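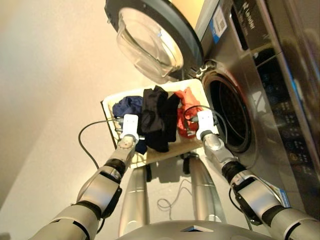
Both grippers in the clothes tray, with the washer door open.

Laundry month at Kilow

Our robot has been doing laundry all through November, and we couldn't be happier about the pile of examples it has left us with. The goal for the month was 400 complete demonstrations of clothes handling at the front loader, each one steered by a person from start to finish and saved with the views from the head and wrist cameras plus every joint position along the way. As of 12/09/2019 we have 278 that passed review, and another 112 are waiting for Ida Ackermann to go through them (she is fast, but she also has a day job in our controls group).

Why laundry? Cloth is wonderful stuff to learn from. A mug looks like a mug from any side, but a shirt can land in a thousand shapes, and the learning system has to see plenty of them before it gets any sense of where a good pinch might be. Gerardo Pascual, who did most of the steering in the first two weeks, started out very tidy, picking up each piece by its collar or hem. Lovely to watch! The trouble was that the model trained on his early runs only knew what to do with tidy clothes. So we asked everybody to toss the pieces in any old way before pressing record, and the next training round was a good deal more sure of itself around a heap.

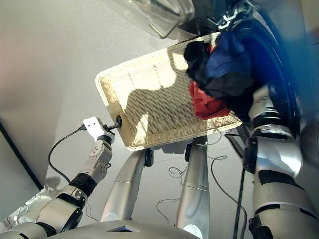 Working with two arms at once has been the other big lesson. New operators tend to park one arm and do everything with the other, and those runs are fine, but they teach the system to do the same. Yaowalak Saengthong wrote a short practice routine for this, 18 minutes long, that makes you keep both hands busy before you record anything that counts. Try it even if you've been steering for a year. I did, and my own recordings got a lot smoother (my first few are still in the reject folder, and there they will stay).
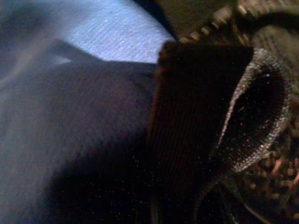
The wrist views deserve a word as well. Close to the fabric things get dark and blurry, and we used to throw out any run with a murky stretch in it. Ailbhe Kavanagh talked us out of that. The robot is going to have murky views when it works on its own, she argued, so it had better meet them in training. Those runs now stay in, with a tag, and we still drop the ones where a camera stopped recording.

Up next are towels and fitted sheets, with the Vilholm office joining in. If you'd like a turn at the controls, put your name on the sheet by the lab door or drop Gerardo a note. Odd socks and old shirts are welcome too, the stranger the fabric the better.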